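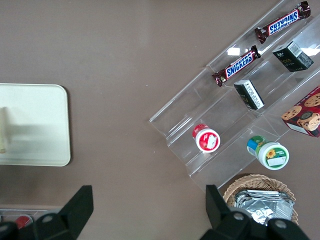 Gripper talk, speaker notes, second pass
August 11, 2018

(Slide 1, title. Wait for the door to close.)

Hi everybody, thanks for staying past lunch! I'm going to talk about the time our arm closed on something it had no business closing on, and kept closing. Nobody was hurt. I'll say that up front so you can relax and enjoy the rest.

(Slide 2, the job.)

Quick background. We run a snack-picking cell at the Erkham site. Candy bars, jars, boxes, foil packets, all the stuff you'd grab at a counter. The arm picks an item off a stepped stand, sets it on a tray, goes back for the next one. The planner is Gerent, the gripper controller is a Kudow, and if you've used either one you already have opinions. Come find me at the coffee.

(Slide 3, the log. Zoom in BEFORE talking, last time I forgot.)

So it's December, we're on run 247 of a long overnight set, and the pick is a jar lying on its side. Jars on their sides are mean. They roll, the lid is wider than you think, and the wrist camera is looking at a shiny curve with a clear shelf behind it. The fingers came in a little off center, touched the lid, and the jar rolled. Fine, happens all the time! Normally we see the force jump, back off and try again.

This time the force reading froze. It just sat there, same number, over and over, and the controller believed it. As far as the Kudow was concerned it was holding air, so it squeezed harder. The jar got pushed into the shelf, the shelf cracked, and the arm kept leaning on it until the joint limit tripped.

(Pause. Let them look at the trace. Flat line is the blue one.)

(Slide 4, why.)

The cable to the force sensor had a tired connector. OK, cables die. What bugs me is our side of it. When the signal dropped, our driver handed back the last good value with a fresh time stamp on it. I wrote that line. I remember writing it, I wanted the plots to look smooth. We went back through the logs and found more than 1691 stale readings from before the crack, all dressed up as new ones. Ouch.

(Slide 5, what we changed.)

Stale data now stops the arm, period. The driver passes the real time stamp, and after 3 missed readings in a row the fingers hold still and the cell calls for a person. We also put a squeeze limit in the gripper itself, so it doesn't have to trust anybody upstream. And the Dönmez connector gets a tug test at every shift change.

(If someone asks about false stops: yes, we get them, mostly when the wrist twists hard over the basket. We're living with it.)

(Slide 6, demo clip. 2 minutes. Check the sound is off!)

Watch the fingers when I pull the plug. They stop, they wait, and the light comes on.

Questions? Mic is on the left.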